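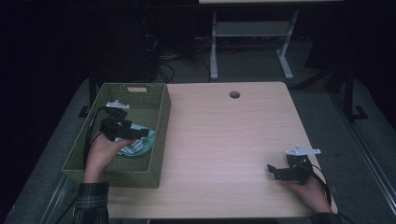

¿Se puede usar ya la rampa de Dagdag para sacar las tablas?

Desde el 1 de agosto está abierta de nuevo, pero solo la mitad norte. La sur sigue con cinta hasta que llegue el segundo análisis del agua.

Acta de la reunión del club de surf Totska

Asisten: Erlinda Barredo (preside), Imelda Lacson, Uriel Manríquez y Jayson Tagle (acta). Excusa su ausencia Erlinda Soriano.

1. Acta anterior. Se aprueba la de marzo con una corrección: el alquiler de la caseta es de 474 euros, no de 447.

2. Aguas residuales en la playa. Uriel informa de la reunión con Plumar, que lleva el colector. Reconocen el vertido y dicen que la válvula está cambiada. No han entregado el parte por escrito. Se acuerda reclamarlo por carta. Imelda pide que conste que tres socios tuvieron otitis esa semana. 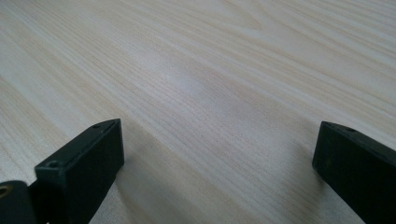 Jayson propone pedir también los datos de la boya de Sultine, que está más cerca del pico que la de Plumar. Se acepta.

3. Campeonato infantil. Hay 37 inscritos. Se mantiene la fecha si el análisis sale limpio; en caso contrario pasa a Sultine. El seguro cuesta 600 euros y hay que pagarlo antes. Votos: tres a favor, una abstención.

4. Ruegos y preguntas. Imelda recuerda que faltan 2 llaves de la caseta. Quien las tenga, que las deje en el bar.

Se levanta la sesión a las nueve y cuarto.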